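I have wanted a proper dining table since I was old enough to be told off for drawing on one. So when we finally left the flat in Rotgate and moved up the hill to Kunddale, the table came first. Never mind beds! We slept on a mattress for most of March and ate our toast at a thing the size of a small boat.

I'm a slow eater, and I come from slow eaters. Sunday lunch at my gran's started at one and was still going when the street lamps came on (there was always a second pudding, and somebody always pretended to be surprised by it). You can't do that on your knees in front of the telly. You need a top to lean on, room for elbows, and a bit of spare wood at the far end where the post and the car keys can live.

The other thing my gran taught me is that something tall has to go on the table. Candles, a jug of twigs, celery in a glass, it doesn't matter much. It gives people something to peer round while they argue.
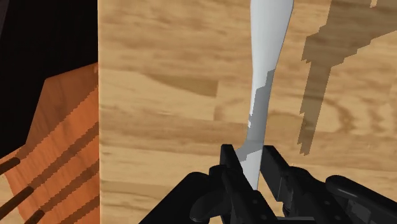

*Slim at the bottom, wider further up, with a gentle twist along the way.*

Our first real lunch was for the old Rotgate neighbours, and I overdid it completely. I'd bought the big pot from Caruso, the kitchen shop by the bus station, and made enough bean stew for a ferry crossing. The recipe wanted 500 grams of beans and 300 of onions, and I doubled the lot in a panic. We ate it until Thursday. I regret nothing, though I would go easier on the bay leaves.

What I loved was the muddle of it. Two conversations crossed in the middle, bread went the wrong way round, and a wine ring appeared which I have decided to be fond of. A long table does that – it lets people drift off to one end and come back when the cheese turns up.
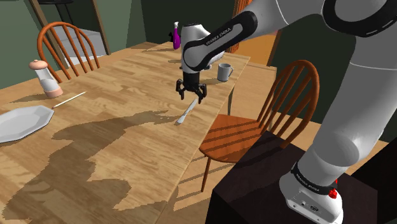

## If you're after one yourself

Measure your front door before anything else. Ours cleared the frame by 30 millimetres and I had to go and stand in the garden. Try second-hand too: Grikov, the saleroom down in Rotgate, had three good ones under £200 last time I looked, and they'll deliver if you ask nicely. Then get some felt pads for the feet, and invite people before you've found the nice plates.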